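Blue totes, marbled tables and a Saturday of sorting

Saturday, February 25, 2023

Quick bit of news from our end of town, and it's storage news, so anyone who has ever lost a tape measure in their own cupboard may want to put the kettle on. The Belitz tidy-up day is back for a second go, the blue totes are staying, and there's finally a proper sorting table with a surface you can wipe down without wincing. I popped in this morning to have a nose round before the doors opened.

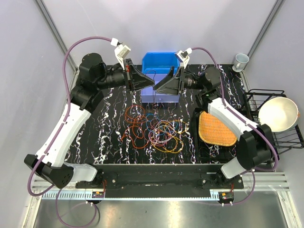
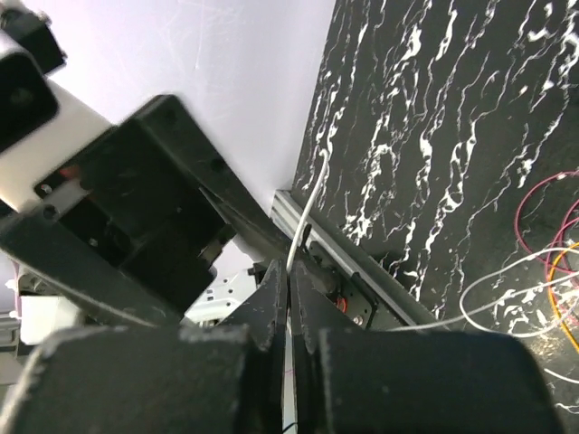
If you missed the first one in November, the idea is very simple. You turn up with the contents of whichever drawer, shelf or under-stairs horror has been bothering you, you tip it out on a table, and you put it back into something sensible. Belitz lends you the table and sells you the tote if you want to keep it. That's it! I went last time with a carrier bag of cables and old door handles and came home with a much smaller bag, plus a tote I've since filled with wrapping paper.

The tote is the open-topped sort, and I do prefer that to anything with a lid. Lids go missing in my house, or they get used as trays for seedlings and never come back. With an open one you can see what you've got and you just chuck things in as you walk past. My one grumble from November was that they'd run out by lunchtime. This time they've ordered 200, against the 40 they had before, so unless the whole county turns up with its kitchen drawers we should be all right.

Now, the marbled tabletop. I know it's a silly thing to get excited about, but black with white veining is a brave choice for sorting and I wasn't sure about it at all. I'd have said plain white, so you can find your dropped screws. Then again, I've got a plain white worktop at home and every crumb and coffee ring shows on it from across the room, so perhaps I'm no expert. Belitz say they picked it from three samples sent over by Drostovora, and that it was the one the staff argued about least.

A few practical bits while I remember. Sessions last 42 minutes, an odd number that comes from fitting the day around the bus (the stop is right outside and the Barreto road service is the only one that runs on a Saturday afternoon). You can book two together if you've got a big job on. I'd suggest doing that for toys or craft supplies. I tried to do buttons, ribbon and felt in one sitting in November and ended up sweeping the lot back into the bag with my forearm.

Bring your own labels. They had some last time but they were the sort that curl up at the corners. A roll of masking tape and a marker does the job far better, and you can peel it off when you change your mind about what lives where. I've changed mine twice already.

Anything you decide you don't want can go on the swap shelf by the entrance, so long as it's clean and in one piece. Paint, batteries and anything with a blade have to go home with you again. There was a very nice enamel jug on the shelf last time and I'm still cross I dithered over it.

Elero, the café next door, are doing soup and cheese scones all day and will knock a bit off if you wave your booking slip at them. Parking is the usual muddle. The little car park fills up early, so try the lane behind the chapel, or come on the bus if you can manage with a bag on your knee.

They've printed 500 leaflets with the session times on and you'll find them in the library, the post office and, for some reason, the chip shop. Booking is at the Belitz counter or by phone, and the morning sessions were going quickly when I left. I've put myself down for a late one with the contents of the airing cupboard, so if you see a woman surrounded by single pillowcases, do come and say hello.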